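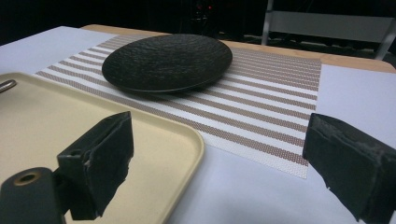

Kitchen & Dining > Table Setting and Linens

Thread: Black plates on striped mats, yes or no?

genowefa_c
Monday, July 27, 2020
OK so I finally gave in and got a black plate to try before I commit to a whole set. It's the round one with the bumpy stone-looking top, and I've got it on my woven mats, the white ones with the brownish mauve stripes. My sister says it looks like a hockey puck on a deck chair. I kind of love it?? My problem is the mats. Krawczyk has them in plain white too and I could still switch. I need 5 settings by December when everybody comes to us. What would you do?

tadska_fan
Keep the stripes! A dark plate on plain white looks like a restaurant that charges for bread. I have the Tadska mats in a similar weave and they go with everything, including my awful green bowls.

P.Kurek
Going to disagree. Stripes plus a rough plate is a lot going on, and then you put food on it. I'd do one or the other. Also how does that surface clean up? I had textured plates from Ilitz and egg yolk was a nightmare, I was in there with a toothbrush.

genowefa_c
I've only had it two days so I can't tell you about egg yolk lol. It does have a smooth rim going around the outside, so at least that part wipes easy. Closer up so you can see what I mean about the top:

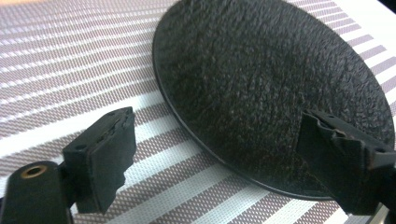
The crinkly top and the stripes, close up

kirsten.v
Oh that's rougher than I expected! It's almost like leather. I would worry about knives on it, the sound alone. Have you cut anything on it yet? My husband can't stand a scrapy plate, he leaves the table.

genowefa_c
Just toast. It was fine? Kind of a low scratchy noise but I had the radio on.

P.Kurek
Toast is not a test. Do a pork chop.

sikora_cz
I'm with Kurek on the pork chop but not on the stripes, the stripes are nice. My question is what's the beige tray for. Are you serving off it or does it stay on the table?

genowefa_c
The tray is my carrying tray, I bring the silverware out on it and then it usually just stays there because I forget about it. Fork goes on the right of the plate at our house, I know, I know, the books say left. My mother did it that way and I'm not changing now. 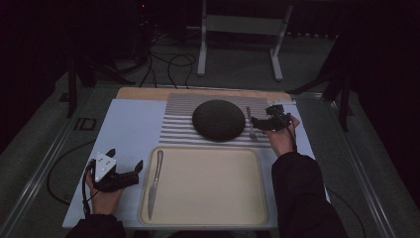 So the knife is the thing I go back and forth on. If the fork has the right side, then the knife either squeezes in next to it or goes over on the left, and both look wrong to me with the stripes running across like that. On a plain mat I don't think I'd even notice.

kirsten.v
Fork on the left, knife on the right, done! You're making this hard on yourself.

tadska_fan
Let her have her fork where she wants it, good grief.

sikora_cz
You could lay both of them on the right, fork inside, knife outside. We do that when it's just the 2 of us.

fagerlund_a
Coming back to the mats, does anyone know if the edges on those hold up? I got 3 from Kaleck and the corners started fraying after maybe 20 washes.

genowefa_c
Mine has one corner that's a tiny bit frayed, now that you mention it. Ugh. Do you wash yours in the machine? I've been doing them in the sink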